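Clearing the tea table before guests (quick version)

Got 155 messages asking how I do this so here goes, typing fast. Kettle's on.

What you need – a tray or shallow basket, a damp cloth, one empty shelf. Takes me 3 minutes on a good day. More in November, when everyone's indoors and dumping stuff.

Step 1. Cups first. Always. Anything that can spill goes to the sink before you start grabbing boxes. I learned that on my mum's rug.

Step 2. Bathroom things out. Toothpaste has no business near the biscuits, but it comes home in the same shopping bag and just stays there. Walk it to the bathroom now, dont put it "by the door".

Step 3. Biscuits together. Stand the boxes on end, fronts facing out, opened ones at the front so they get eaten first. 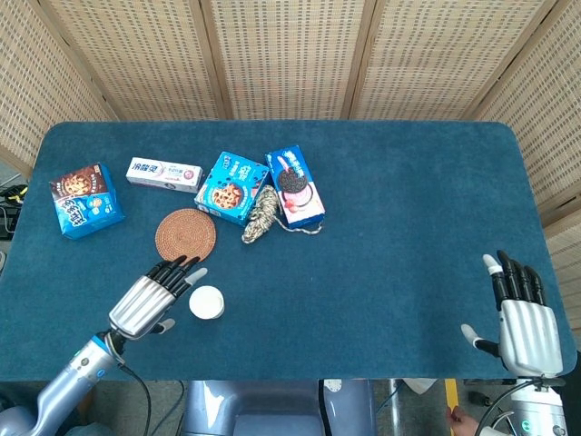
Step 4. String and rope. Wind it round your hand, tuck the end through the middle, drawer. If you leave a tail hanging it catches on everything.

Step 5. Coasters last. Woven ones want a shake over the bin – crumbs get right in the rings – then back on the table, one per person.

Carpet-type tabletop? Go over it with a dry brush before the cloth, otherwise you're just rubbing crumbs in. Barely damp cloth, no soaking.

Rattan screens – soft brush, top to bottom, when you rememeber.

Kausar Gondal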